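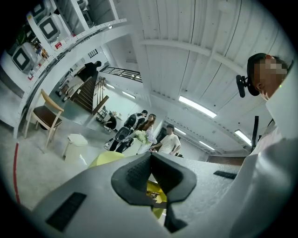
Search this board Go

Posted by Kurov, June 9, 2021

finger pads on the hand gripper again. black rubber creeps off its seat after 30 or 40 grabs. glued it in March, no good. anyone else?

flirnid32: dont glue. clean the seat, new screws, snug only. then redo teh zero

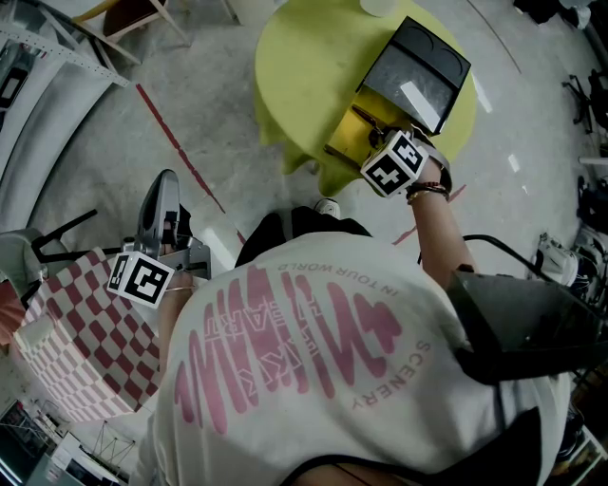
Cernard: disagree, glue is fine if you degrease first. And check the marker cube for play before you blame pads

Kurov: ok will try both, one per hand
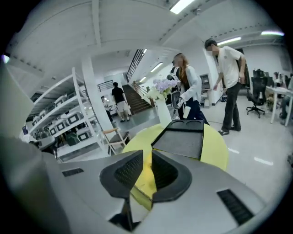
Fingers at the tray, small gap between

Contact | Back to top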